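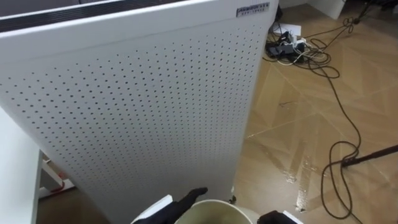

Brinden, 28 May 2021

To: Office list
From: Najwa Hakim
Subject: Re: Bins, bags and the air purifier

Aba Nutsugah wrote:

> Hi all,
> I'm on the cleaning rota from Monday and have three questions before I start.
> 1. Does the purifier have to be moved to get at the bin next to the desk, and if so, where does it go afterward?
> 2. Which bags are we using now? There are two kinds in the supply closet and the Pleka ones look too small to me.
> 3. Do we throw out a bag that only has a few tissues in it?
> Thanks,
> Aba

Aba, thanks for asking on the list. Other people have been wondering about the same things, so I'm answering everyone.

Purifier

The tall white one is on casters and you can roll it. Hold it by the sides, not by the front panel with the holes. The panel on the old one came off in Jorden's old room that way and we never got it to sit flat again. Turn it off first and wait for the fan to stop.

You don't need to move it every time. If you can reach the bin from the front, leave the purifier where it is. When you do move it, bring it back to the same spot with the holes facing the room and nothing leaning on it. Please keep the dark vent strip along the top clear. I have taken mail off it twice this month, and once a scarf.

Wipe the front panel with a dry cloth on Fridays. A damp one leaves streaks between the holes and the dust turns to paste. The filter is not part of the rota. I change it in September and the spare is already on order from Cotemon, order number 1656 if anyone has to sign for it.

Bags

Use the clear ones in the box marked Tufa. They come 200 to a box and they fit the round cream bins with enough left over to fold down. Aba is right that the Pleka bags are too small. They slide down inside as soon as anything heavier than paper goes in. We still have 87 of them – I would like to use them up in the restroom bins, so please don't throw them away.

Changing a bag goes like this:

1. Pull the bin out from the desk so you can get both hands over it.

2. Gather the old bag at the top and push the air out before you lift. If the bag has slipped below the rim, reach in and get hold of it there. Tie it and put it straight in the cart.

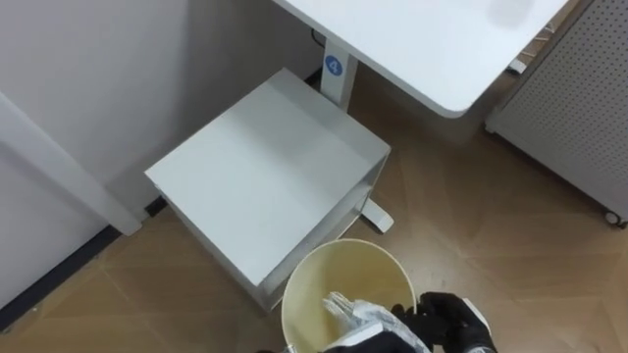
3. Look in the bottom of the bin. Staples and pencil shavings get under the bag. Tip them into the cart and wipe the inside if it needs it.

4. Put in the new bag, press it down to the bottom, and fold the top over the rim.

5. Put the bin back on the floor by the corner of the small open cabinet. Keep it clear of the desk foot, or it rocks.

As for question three, yes, change it if there are tissues or food in it, even if it is nearly empty. If it is only dry paper, tip the paper into the recycling and leave the bag in until the end of the week.

The whole room should take 30 minutes. If it takes much longer, tell me and I will split it between two people – the list of bins was drawn up before we added the last row of desks.

Aba, the closet key is in the top drawer at the front desk. Please write your initials on the sheet when you take it.

Najwa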